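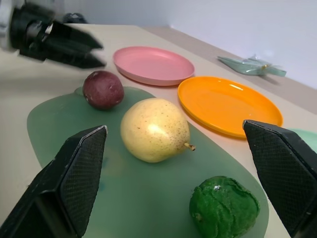 Category: Storage, Kitchen log

The potatoes were sprouting by the end of February again, so in April I finally put a logger in the pantry and left it there for 30 days. I should have done this before buying the second set of bins, and before arguing with anyone about whether the pantry was "cool."

The pantry is an interior closet. One long wall backs onto the stairwell, the short wall backs onto the refrigerator, and there is a heating duct in the ceiling that does not vent into the closet but does pass over it. The door has a gap of less than an inch at the bottom and nothing at the top. I had always assumed the floor was the coldest spot and had stacked the bins accordingly.

The logger is a Nisomer, the cheap two-probe model. It samples temperature and relative humidity on a fixed interval and writes a plain CSV. I set the interval so that the month would come out at 2720 usable rows after I threw away the first few hours, when the probes were still settling. One probe went on the floor at the stairwell side. The other went on the third shelf, on the refrigerator side, clipped to the wire so that it hung in free air. Clipping it to the wall gives you the temperature of the wall.

The export needed some cleaning. The Nisomer writes humidity with a comma as the decimal mark if the firmware was ever set to a European locale, and mine had been. It also repeats a timestamp each time the battery cover is opened. A short script fixed both. If your plot shows a vertical line, look for the repeated timestamp before you look for anything more interesting.

The floor was not the coldest spot. It was steady, which I had confused with cold. The shelf swung more, but its overnight low was well under anything the floor probe recorded, and its afternoon peak lined up with the compressor running on the other side of the wall. Of the full set, 182 rows showed the shelf more than 4 degrees (Fahrenheit) above the floor. Nearly all of those fell between 3 p.m. and 7 p.m., when somebody is in and out of the refrigerator.

Humidity was the bigger problem. Potatoes want it high, onions want it low, and I had one closet doing neither. I also had them in adjacent bins, a thing I will not defend.

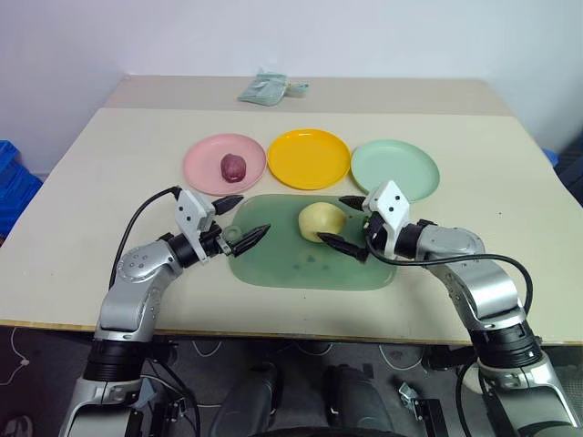

Three plates and a green cutting board on a pale tabletop.

Mateja Kolev, who used to manage produce storage at Buzatu and now answers my emails more patiently than she needs to, looked at the plots and told me to stop treating the closet as one volume. Her suggestion was a divider. I cut a sheet of rigid foam to fit the depth of the third shelf and stood it upright between the refrigerator side and the stairwell side, leaving a slot at the bottom for air. Potatoes went left, in a covered bin with holes drilled low. Onions and garlic went to a hanging basket in the hallway – out of the closet entirely. Apples went into the refrigerator, where the ethylene can bother something else.

I reran the logger for a shorter stretch after the divider went in. The afternoon peak is still visible on the refrigerator side but is much flatter on the other. Humidity inside the covered bin holds higher than in the open closet, though the probe barely fits under the lid and I do not fully trust the reading.

Remaining items:

The duct. I have a roll of Ledow wrap for it and no good way to reach the back half without taking down the ceiling panel.

The door gap. Closing it would steady the temperature and also stop the only air exchange the closet has, so I am leaving it alone until I have summer data.

The lid. A bin with a cable pass-through would let me log properly. I may just drill one.

I will post the cleaned CSV when I have a second full month to put beside it.

Tagged: pantry, data logging, root vegetables

6 comments · 11 shares

This site uses cookies to remember your preferences. Consent managed by Trustetix. Accept all | Manage settings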